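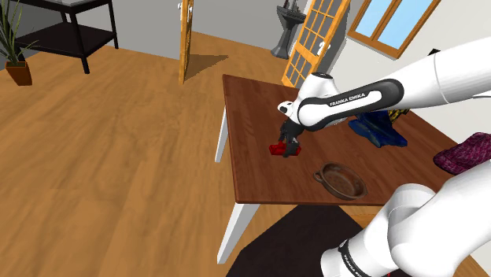 Franka Emika arm over a wooden tabletop, with a small red object at the gripper. Rendered.

Covering the Marikar wing, second try

July 6, 2023

The first time I covered the Marikar wing I used the film that came in the kit. It was white, heavy, and very old. It went on all right over the flat center section, then wrinkled at the tips, and every time the plane sat in the car in July the wrinkles came back. I shrank them out again before each session for most of last summer. Over the winter I stripped the whole wing and left it on the shelf.

Stripping took longer than building the ribs did. The color layer came away from the adhesive in places and left a sticky white skin on the balsa. I tried to sand it and that clogged the paper right away. What worked was a rag with a little solvent, one bay at a time, with the garage door open. I damaged two ribs near the left aileron by pressing too hard and had to glue in new pieces. They are not pretty but they will be under the covering.

For the second try I bought a lighter film from Skatard, in transparent yellow for the top and solid dark blue for the bottom. The Marikar is hard to see when it banks away from you, and I wanted the two sides to look as different as possible. I have flown the wrong way on this plane more than once because both sides were white.

I set the iron lower than I used to. The old film needed a lot of heat before it would stick, and I had gotten used to that. The Skatard film grabs early. On my first panel I had the iron too hot and the film pulled itself tight before I had the edges down, so that piece went in the trash. After that I tacked the corners, worked along the trailing edge, then the leading edge, and left the open bays alone until everything around them was sealed.

The bottom went on first. I wrapped it a little way up past the leading edge so the top could overlap it, with the seam facing down and back. On the wingtips I cut the film in 2 pieces. I know people who can pull one piece around a tip like that with no seam at all. I can't, and a seam in the blue is hard to see from any distance.

The transparent yellow shows everything. Glue spots, pencil marks, the splices in the ribs. I had erased most of the pencil but missed a row of rib numbers on the right side, and now they are there for good. If I did it over I would sand the whole frame again and wipe it down before opening the roll.

I checked for warps after shrinking the top. The left panel had picked up a small twist, trailing edge up at the tip. I was happy with a little of that, but the right panel had none, so I couldn't leave it. I held the right panel in a twist with one hand and went over it with the heat gun until it stayed. It took 5 passes. A day later I looked again and one side had relaxed a bit, so I did it once more. It has held since then.

All up the plane now weighs 900 grams with the battery in, and that is 30 less than before. Some of the difference is the old adhesive I cleaned off. The balance point moved forward slightly, so I slid the battery back to suit and marked the new position on the tray with tape.

I flew it at Rullham in the evening when the wind was down. Hand launch, full power, a couple of clicks of right trim and it went straight. It floats more on landing than I remembered and I overshot the mowed part the first time. The blue bottom is easy to read against the sky. The yellow looks good with the sun behind it, and from the ground I couldn't see the pencil numbers.

The plan is to take it to the slope at Stultlow later in the month. I want to put a strip of clear tape under the belly before that, where the last covering got torn up by dry grass. I also need to redo the hinge on the right aileron. There is a gap in it that I can feel with a fingernail, and the iron wouldn't close it.

The rest of the blue roll will go on the tail, which still has the old white film on it.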